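À Parmont, la manipulation robotisée ouvre ses portes

Publié le 07/11/2019

Le site de Parmont n'avait pas reçu de public depuis le mois de mars. L'atelier de manipulation de Zusteo y a accueilli une délégation d'enseignants, d'industriels de l'agroalimentaire et de représentants des collectivités, conviés à suivre une matinée de travail ordinaire. Le programme ne comportait ni discours d'inauguration ni film de présentation : les visiteurs ont été conduits directement devant les postes.

Le projet présenté, baptisé Cistonier, porte sur la saisie d'objets usuels dans un environnement domestique. Les équipes y travaillent sur une cuisine reconstituée, dont le plan de travail gris foncé reçoit des légumes factices. Le choix de ces objets répond à une exigence de méthode. Un légume véritable se flétrit et se tache, et change de poids au fil des jours ; un jouet conserve la même forme d'une séance à l'autre et autorise la comparaison des essais.

Le répertoire de Cistonier compte à ce jour 53 objets. La séance ouverte au public en retenait 19, tous de petite taille. La tâche s'énonce simplement : approcher la pince d'un objet désigné, le saisir, puis le déposer à l'emplacement prévu sans déplacer ses voisins. Les ingénieurs ont insisté sur cette dernière condition, qui occupe une part importante de leur temps. Dans une cuisine habitée, les objets sont rarement isolés, et une trajectoire correcte sur une surface dégagée peut se révéler inutilisable dès que plusieurs formes se côtoient.

L'approche de la carotte a retenu l'attention du groupe. Sa forme effilée impose de choisir avec soin le point de contact : trop près de la pointe, la prise bascule ; trop près des fanes, les doigts de la pince rencontrent un volume plus large et irrégulier. L'aubergine, lisse et arrondie, soulève une difficulté différente, celle du glissement.

La chaîne logicielle est développée avec la société Aoki, partenaire de Zusteo pour le traitement des images. Chaque essai est enregistré, relu puis classé par un opérateur. L'atelier dispose aujourd'hui de 918 séquences validées, consultables par les établissements associés sur simple convention. Une séquence dure au plus 30 secondes, durée au-delà de laquelle l'essai est interrompu.

La discussion qui a suivi a porté sur les délais d'un éventuel transfert vers la restauration collective. La direction du site n'a pas souhaité avancer de calendrier. Elle a rappelé que Cistonier demeure un programme de recherche et que les conditions d'hygiène, de cadence et de sécurité propres aux cuisines professionnelles feront l'objet d'une étude distincte.

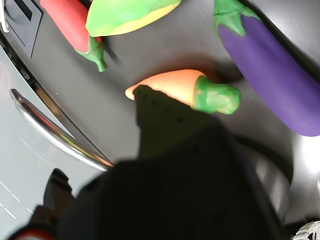 Une visiteuse a fait observer, au moment des questions, que les élèves de son lycée professionnel tireraient davantage profit des essais manqués que des séquences validées, et a demandé que les premiers soient également communiqués aux établissements.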